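Stetska Case Cataloger, Version 2
User Guide, Section 11: Entering a Trial Record
Last revised 12 May 2024

Before you start

You should already have a working login, a collection assigned to you, and a strong stomach. Section 10 covers the first two.

A trial record ties together four things: the accused, the charge, the court, and the outcome. Stetska keeps these on separate tabs. Fill them in from left to right. The tabs will let you fill them in from right to left, and you will then spend an afternoon finding out why your horse thief has been hanged by a court that doesn't exist.

The examples in this section come from the Gerlach ledgers, which begin in 1688 and were kept by a string of court clerks with strong opinions and weak spelling.

11.1 Create the record

1. From the main screen, choose New, then Trial Record.

2. Pick the collection from the drop-down list. Check it twice. Kidari and Cidari sit in different parts of the list, and they are different towns with different courts, different jails and, by every account in the ledgers, a healthy dislike of each other.

3. Type the ledger and page number in the Source box. If the page has no number, enter the number of the last page that does, followed by a plus sign.

4. Click Save. Stetska assigns a case number. Write it on your worksheet in pencil.

Caution: Do not make up a case number of your own, however tidy it would look.
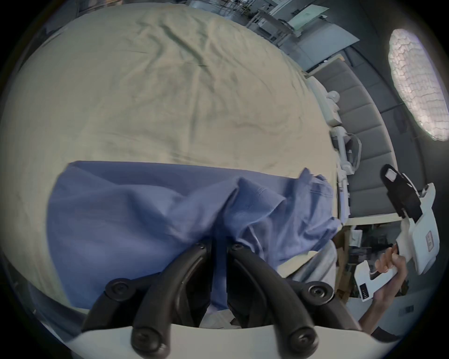

11.2 Enter the accused

1. Open the Accused tab and type the name exactly as the clerk wrote it. If he spelled it three ways on one page, use the first and put the others under Also Written As.

2. Enter aliases one per line. Pickpockets tend to need the most lines. Poisoners, as a rule, used their own names right up to the arrest.

3. Enter the age if it is given. "Old enough to know better" appears in the Kidari ledgers and goes under Remarks.

4. For a gang, create one record for each member and join them with the Link button. The ringleader box may be ticked once per gang. Where several members accused each other of being in charge, leave it empty and let them argue it out in Remarks.

Note: Victims and witnesses have their own tab. A witness who was later charged needs a second record as an accused. This happens more than you would hope.

11.3 Enter the charge

1. Open the Charge tab and choose the nearest term from the list.

2. In the Wording box, copy the charge as written. The box holds 200 characters. Clerks were paid by the line in some years, so this will feel tight. Continue in Remarks and begin with the word "continued."

3. If there is more than one charge, click Add Charge and repeat. Keep the order of the ledger, even where it lists a stolen goose ahead of a murder.

4. Set the date of the offense. Use the date of the crime here and save the date of the trial for the next tab. If only a month is known, as in "the August before last," work out the year, enter month and year, and tick Worked Out.

Caution: Do not modernize the charge. "Burglary" and "housebreaking" are separate terms in the list and were separate crimes in court, with very different prospects for the accused.
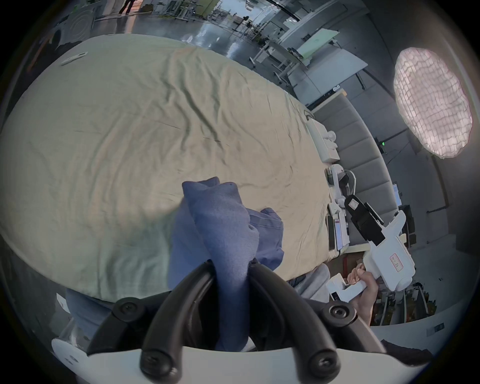
11.4 Enter the court and outcome

1. Open the Court tab. The court fills in by itself from the collection you chose in 11.1. If it is wrong, go back to 11.1. We did mention checking it twice.

2. Enter the date the trial opened and the date it closed. In most older cases these will match, and some of them leave the impression that everyone was home for lunch.

3. Under Verdict, choose Guilty, Not Guilty, Pardoned, Escaped, or Not Recorded.

4. Under Sentence, choose what the court ordered.

5. Under Carried Out, choose what really took place. Leave this at Unknown unless you have a source. A death sentence in the ledger is no proof of a death, and several residents of the Cidari jail went on to be sentenced again in later volumes, apparently in good health.

Note: If you choose Escaped, Stetska asks "How?" The answer is optional. Please give it anyway.

11.5 Attach the page scan

1. Click Attach and choose the scan from your folder.

2. Wait for the green check mark. On a slow connection this is a good time for coffee. Clicking Attach again will not hurry it along and will leave you with two scans.

3. Drag the marker to the line where the case starts.

4. Set Sensitive to Yes if the page includes a surgeon's report, a drawing of the scaffold, or anything else you would not want to meet over breakfast. Readers will get a warning before the page opens.

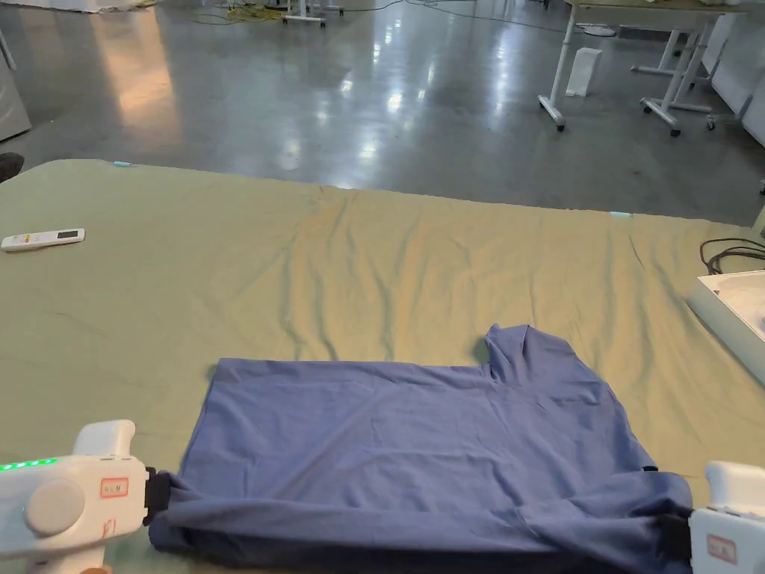

11.6 Check and submit

1. Click Review. Problems are shown in red and doubts in yellow.

2. Fix the red ones. The record cannot be submitted until they are gone.

3. Read the yellow ones. The commonest is "Trial date is earlier than offense date." Usually this is a typing slip. In one Gerlach case it is correct as it stands: the clerk wrote up the verdict early and was later tried himself. That record has been left alone, and should be.

4. Click Submit. The record locks and goes to the editors.

If you need to change a locked record

Open it, choose Request Unlock, and give a reason in plain words. "Changed my mind about him" has been tried and was turned down. New evidence, a misread name, or a wrong page number will do.

For linked records, ask for the whole gang to be unlocked together. Unlocking one member breaks the links to the others, and they must be rejoined by hand using the steps in 11.2.

Continue to Section 12, Appeals and Pardons.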